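# Vulitz Grasp Planner

Vulitz plans grasps for multi-finger hands and keeps replanning while the hand is moving. You give it a wrist camera stream and a hand model, and it sends back joint targets for every finger, thumb included. We've been building it since July and we're really happy with how it handles soft stuff: cloth, bags, sleeves, anything that won't hold still!

The part we use most is the live replanner. Older versions of Vulitz picked one grasp and stuck with it, so a fold that slid a little meant starting over. Now each finger gets its own small correction on the way in, and the thumb is solved last — it has the most room to move and can usually fix what the others got wrong.

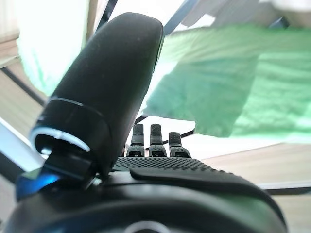

Those corrections run on the same machine as the perception node, so there's no second computer to set up. If you already use Girer for arm motion, the two share a clock and a collision model. Load the hand once in Girer and Vulitz picks it up.

**What you get**

- Planner and perception node, with source
- Hand models for 4 common layouts, plus a template for your own
- Yensuk, our log viewer (scrub through a run and see why a finger stopped)
- A starter set of 2000 recorded grasps, nearly all on fabric

**Good to know**

Thin, shiny plastic still gives the perception node trouble, and strong backlight can too. Try locking the exposure first. Hands with more than 14 joints work, but planning slows down and you may want to turn off thumb search.

Updates come through the Cirnwood package server. Release notes are in the same folder.

*Page updated 1/19/26*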